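# Altomell demonstration arm – open day bookings

The Altomell is a tabletop arm with a multi-fingered hand, sold by Varnum for teaching labs and small research groups. Buyers can see one running at our Filus showroom before they order. Open days are held twice a month, and each session takes up to 16 visitors.

The arm is shown on household tasks at a play kitchen. The kitchen is child-sized, so everything on the counter falls within reach from one mounting point. Most of the session is spent on the stove and the pot: picking up small items, bringing them to the rim, letting go, and starting over. Expect drops. The operator resets by hand and carries on. 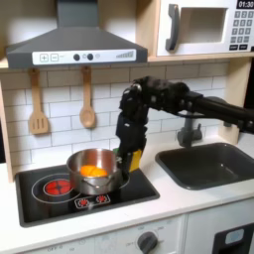 Sessions last around 30 minutes, followed by time for questions. Hamish Donnelly runs the demonstration and can change the task on request, within reason. If you want to see a particular object handled, bring it with you. It should fit in an adult palm and have no sharp edges. Liquids are not used at the open day.

**What you can try**

- Guiding the arm by hand with the motors released
- Recording a short motion and playing it back
- Adjusting grip force from the control screen

Visitors stay behind the floor line while the arm is powered, except during hand guiding, when one person at a time may step forward. Tie back long hair and leave loose scarves at the desk.

**Ordering**

The arm and hand ship together with the Kneževič wrist adapter, part number 208. The play kitchen is not included – any stable counter of similar height will do. The warranty is 2 years on the arm and covers the hand if it has been used with the supplied controller. Orders placed at an open day ship from stock when we have it, otherwise in August.

Groups from schools should book a separate session through the showroom desk. Parking is behind the building, and the entrance is step-free.

Page updated 2021-07-11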